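Lists > Toma-users > Archive > Teaching and demos > Re: how many examples before the plates work?

From: Leanne Oakley
To: the Toma-users list
Subject: Re: how many examples before the plates work?

Hello Lucian, and hello everyone,

Lucian Husar wrote:

> We have 276 examples of one arm taking a plate from a rack, all driven
> by hand, and the trained model still does well only when the rack is
> where it was on our first morning. Move it a hand's width and the
> gripper closes on air. Do we need 1000 more of the same? 3000? Or are
> we going about it wrong? We are a small shop at Skosadine and I have
> two people who can drive the arms.

I felt for you reading this, as we were in the same spot in January. We had 583 good runs by then and were very proud of them, and nearly every one began with the rack in the same place. The model had learned that place beautifully! So please don't go and record 1000 more of the same. Your two drivers will be worn out and you'll have a bigger pile of the thing you already have.

What helped us at Pruline was dull old tape and paper. We covered the table in brown kraft paper, laid blue painter's tape over it in a grid, and started moving things from cell to cell between runs. The tape isn't perfectly straight (ours never is, and I have stopped fussing over it), but the drivers can say "rack one cell over" and both mean the same thing. We also keep some food and other dishes out on the table while we work on plates, so that the model gets used to company.

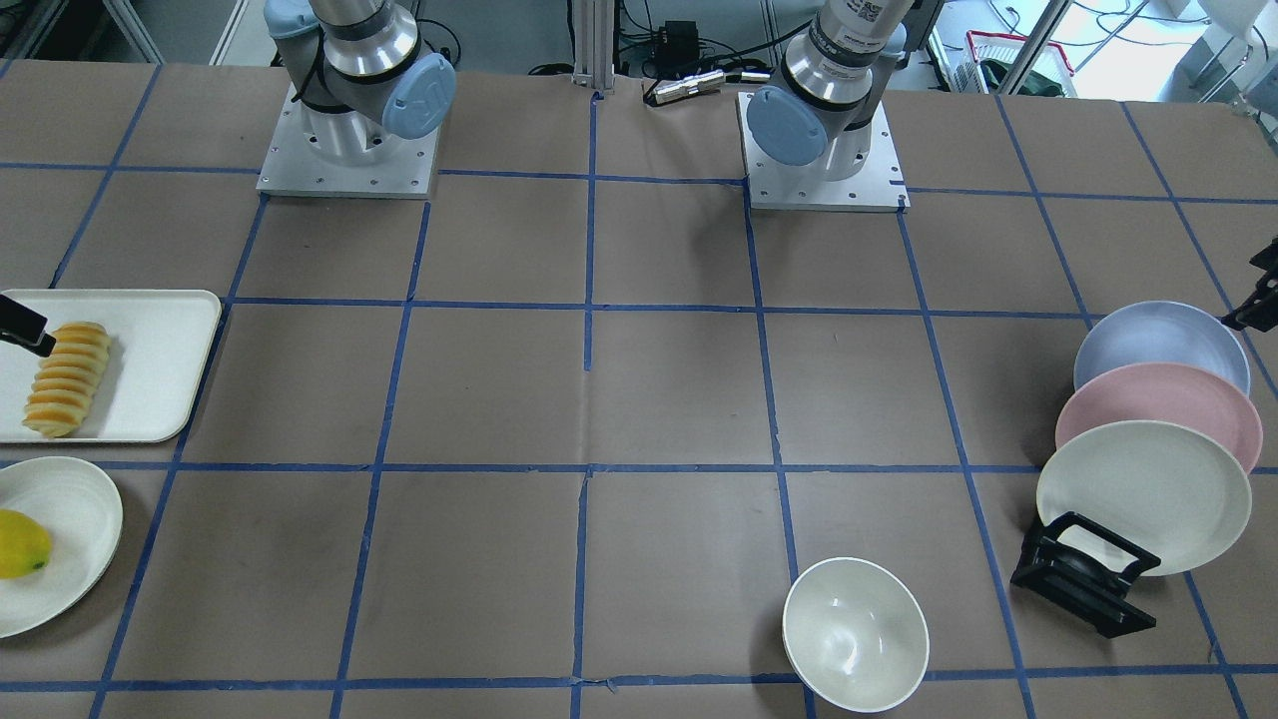
What I would try first

Keep your 276, they are perfectly good. Then write a short list of starting layouts and do a handful of runs on each before you move on. Change the rack's cell, then turn it a little, then change which plate leans in front. We use a pink one, an off-white one and a pale blue one, and the order they lean in matters more than I would have guessed, as the overlap leaves the gripper less rim to get hold of on the ones behind.

Do swap drivers in the middle of a layout as well. One of ours comes in high and slow and the other goes straight for the rim, and for a while each of them had their own favorite corner of the table, so the model picked up the habit along with the corner.

One more thing and then I'll let you go - hold back a few layouts that never go into training, and test only on those. We skipped this and fooled ourselves for weeks. If you log with Iviveo, give each run its layout name when you save it. Going back to add names afterward took me most of a week and a great deal of tea.

Do write back and tell us how the rack behaves. I'm happy to send my layout list to anyone who wants it.

Warmly,
Leanne

Comments (3)

gridlock_pete: Did you put the tape lines in the test layouts too? I'd worry about the model learning the tape.

Leanne Oakley: Good worry, Pete. We did at first. Now we test on plain paper as well, and it does a bit worse there, so there's more work to do.

mkv: Yes please to the layout list.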